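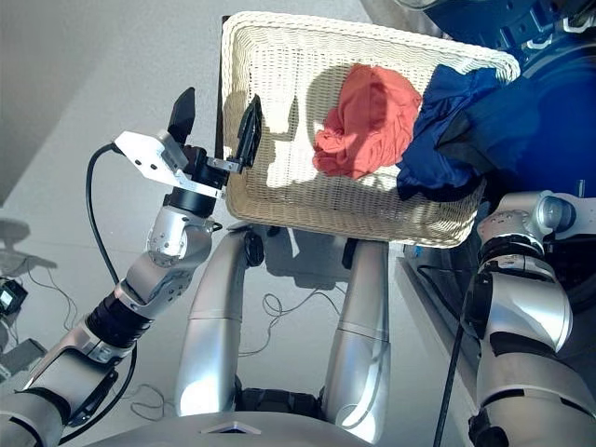 Capítulo 6. Demonstração por teleoperação e por condução manual

Robótica de manipulação / Aprendizagem a partir de demonstrações

6.1 Formulação do problema

Nos capítulos anteriores, a trajetória do manipulador foi obtida por planeamento: dado um modelo do ambiente e uma configuração final, calculava-se um caminho livre de colisões. O método pressupõe que o objeto a manipular admite uma descrição geométrica de baixa dimensão. Um pano amarrotado não a admite. A sua configuração depende do modo como foi largado, e duas peças iguais largadas da mesma altura assumem formas diferentes.

A tarefa de referência deste capítulo é a manipulação de roupa num cesto, com um robô de dois braços. Na vista da cabeça que abre o capítulo, o cesto de vime contém um pano cor de coral e uma peça azul-marinho que pende sobre o rebordo direito. A garra esquerda está aberta junto ao rebordo oposto. Um programador que quisesse escrever à mão a sequência seguinte teria de decidir onde fechar os dedos, com que orientação do punho e a que profundidade, e teria de repetir essa decisão para cada disposição inicial do tecido.

A alternativa consiste em registar as decisões de um operador humano e ajustar a esses registos uma política de controlo. Designa-se por demonstração a sequência

D = {(o_0, a_0), (o_1, a_1), ..., (o_T, a_T)}

em que o_t é a observação no instante t (imagens, posições articulares, abertura das garras) e a_t a ação comandada no mesmo instante. O conjunto de treino é formado por N demonstrações da mesma tarefa, com condições iniciais variadas.

6.2 Modos de aquisição

Condução manual (ensino cinestésico). O operador segura o braço e desloca-o ao longo da trajetória pretendida, com os motores em compensação de gravidade. As posições articulares são lidas diretamente pelos codificadores, o que elimina o problema de correspondência entre a cinemática humana e a do robô. As limitações são duas. As mãos do operador entram no campo das câmaras, e as imagens recolhidas deixam de corresponder às que o robô terá em execução autónoma. Além disso, conduzir dois braços em simultâneo exige, na maioria dos casos, duas pessoas.

Teleoperação. O operador atua sobre um dispositivo mestre e o robô reproduz o movimento. O mestre pode ser um par de braços com cinemática equivalente, caso em que o mapeamento é feito articulação a articulação, ou um comando cuja pose é convertida em pose da garra por cinemática inversa. No segundo caso, a proximidade de singularidades produz velocidades articulares elevadas e impõe um limitador. O operador deve trabalhar, sempre que possível, com as imagens das câmaras do robô, para que a demonstração não dependa de informação ausente de o_t.

6.3 O conjunto Levside

Os exercícios utilizam o conjunto Levside, preparado por Uliana Shevchuk e Justinas Ķēniņš com o programa de aquisição Dudano. Contém 1137 demonstrações válidas de manipulação de roupa, obtidas por 19 operadores. Foram excluídas 309 por perda de sincronismo entre as câmaras e os codificadores, ou por interrupção antes do estado final. As exclusões estão listadas no ficheiro de índice, com o motivo codificado, e serão retomadas na secção 6.7.

Três aspetos do conjunto condicionam o tratamento posterior:

a) A luz solar direta varia ao longo da sessão. A sombra do próprio braço projeta-se sobre o cesto e altera o contraste do tecido. As sessões da manhã e da tarde devem estar representadas tanto no treino como na validação.

b) A garra e o punho podem ocultar parte do rebordo na câmara da cabeça. Um contacto iminente pode, por isso, não ser observável nessa vista.

c) Os operadores fazem pausas. Amostras consecutivas com a_t praticamente constante, se forem mantidas, levam a política a aprender a imobilidade. O limiar de remoção é discutido em 6.5.

6.4 Notação

Salvo indicação em contrário, q_E e q_D designam os vetores de posições articulares dos braços esquerdo e direito, e g_E e g_D as aberturas das respetivas garras, normalizadas em [0, 1], com 1 para a garra totalmente aberta. As poses são expressas no referencial do tronco. O leitor que não tenha presente a transformação entre este referencial e o da câmara da cabeça deve rever a secção 3.4.

Edições Gumden | Contacto | Todos os direitos reservados | Voltar ao topo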